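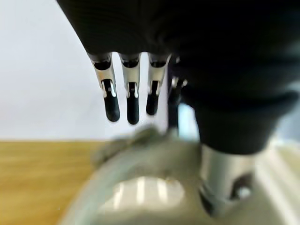
Figure 1. Wrist camera view, hand over the object, fingers pointing down.

Week 4 notes: Gathering demonstrations for a two-handed robot

Lecturer: Valquíria Fagundes
Lab tutor: Seidu Dramani

Read these notes before the lab. The first half covers what we mean by a good set of examples, and the second half is the procedure you will follow on the Torvik rig. Bring your own notebook. The lab computers are not set up for taking notes and you will want your hands free for most of the session.

4.1 What one example contains

In this course an example, or episode, is one attempt at one task from start to finish. It holds the video from each camera, the joint positions of both arms and hands, the commands sent by the operator, and a short sentence that says what the task was. All of these share one clock. If the clock on one stream drifts, the model learns to act on a picture that is already old, and you will see the hand close too early or too late when you run it.

The head camera and the wrist cameras do different jobs. The head camera shows where things are in the room. A wrist camera shows the last few centimetres before contact, where the head camera is often blocked by the arm itself. Look again at Figure 1. The object is close to the lens and heavily blurred, and the fingers are fairly easy to make out against the plain wall behind them. A person looking at that one picture would have trouble naming the object. For the policy it is still useful, as it gives the position of the fingers relative to the top of the object.

Do not throw out an episode for blur at close range. Do throw it out if a camera has dropped out or is repeating an old picture.

4.2 Coverage

A model trained on one position of one object learns that position. We want the examples to spread over the conditions the robot will meet later. For the shelf and table tasks, vary these between episodes:

- where the object starts
- which way the object is facing
- where the hands start
- which other things are nearby
- the lighting, if you have the blinds to yourself

Change one or two of them at a time. Students often change everything at once for the first few episodes, get tired, and then change nothing for the rest of the session. The log sheet has a column for this, so use it.

Last year's class collected 1,036 episodes in August. After review, 803 were kept for training. Most of the rejected ones had a wrong or missing task sentence, and the next largest group had a long pause at the start while the operator got settled. Very few were rejected for a failed grasp. Both of the main faults are cheap to avoid.

4.3 Failures and corrections

Keep failed attempts, but mark them as failed. There are two kinds, and we treat them differently.

In the first kind the operator misses, backs off, and tries again with success. Mark this as a success with correction. It is some of the most useful data you will collect, as the model will also miss and has to know what to do next.

In the second kind the task is never completed. The object falls out of reach, say, or the operator gives up. Mark it as a failure and write a few words on why. We don't train on these directly, but we use them in Week 7 when we build the success classifier.

If you aren't sure which label applies, leave it blank and ask Seidu. A blank can be fixed later. A wrong label usually isn't found.

4.4 The home pose

Every episode starts and ends in the home pose. Both hands are open and empty, held in front of the body where the head camera can see them. The fingers should be spread enough that you can tell them apart in the picture. Hold the pose for 2 seconds before you move. The trimming script, Drullard, looks for this still period and cuts the file there. If you skip it, the script can't find the start and someone has to trim the episode by hand.

Vary the home pose slightly from one episode to the next. A few centimetres is enough.

4.5 Lab procedure

Work in pairs. One person operates and the other watches the streams and fills in the log. Swap after every 50 episodes, or sooner if the operator's arms are sore. The target for each pair is almost two swaps' worth by the end of the session, but we will mark the quality of what you hand in and a smaller clean set will score better than a large messy one.

Step 1. Check the floor. Walk the area the base will drive through. Cables and boxes are the usual trouble. Move whatever can be moved, and mark a stop line on the carpet in front of whatever can't. The person on the log calls "stop" if the base reaches the line.

Step 2. Start the recorder. Open Bornach on the lab computer and check that every stream has a green label. Wave a hand in front of each camera in turn and confirm that the right window changes. The left and right wrist cameras have been swapped before, and the software will not notice.

Step 3. Write the task sentence before you record. Use a plain verb and name the object and the place, for example "pick up the slipper from the second shelf". Don't write "do the shelf task". If there is more than one of the same object within reach, say which one you mean by its position or colour.

Step 4. Go to the home pose and face the work area. Check the head camera view before you start. Both hands should be in it, along with the furniture you are going to work at. Leave the rest of the room as it is. A background with chairs, shoes and cables in it is closer to where the robot will be used than a bare wall would be.

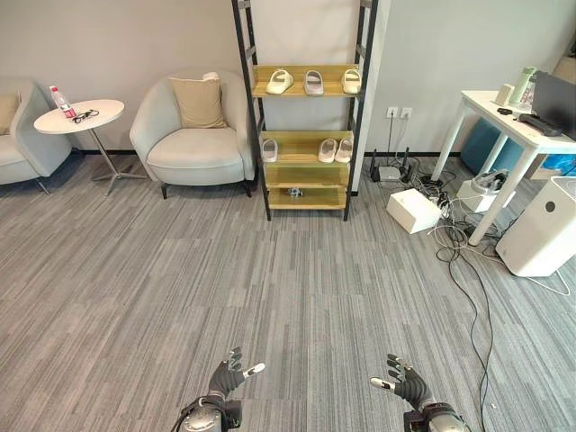 Step 5. Record the attempt. Move at a steady pace, a bit slower than you would with your own hands. Come down on the object from above where you can, and slow down before contact. Avoid small nervous movements while you are deciding what to do - the model will copy them. Plan the grasp during the home pose.

Step 6. Return to the home pose, stop the recording, and label the episode straight away. Don't leave labels to the end of the session.

Step 7. Reset. Move the object to a new starting place and note the change in the log. The logger does the reset, with the arms paused. Nobody reaches into the work area while the arms are live.

Step 8. Play back one episode in every ten or so at double speed. Check that the head and wrist views agree on the moment of contact. If they don't, stop collecting and restart the recorder.

4.6 Handing in

Upload your episodes to the course folder on Cerora by noon on Monday. Include the log sheet as a scan or a spreadsheet. File names are set by the recorder and should not be changed.

Also hand in one page answering the following:

Which conditions did you vary, and which did you forget? Choose one episode that you would leave out of training and say why. Choose one with a correction in it and describe what the operator did between the miss and the second try.

Reading for next week is the chapter on behaviour cloning, up to the section on action chunking. You can skip the proofs.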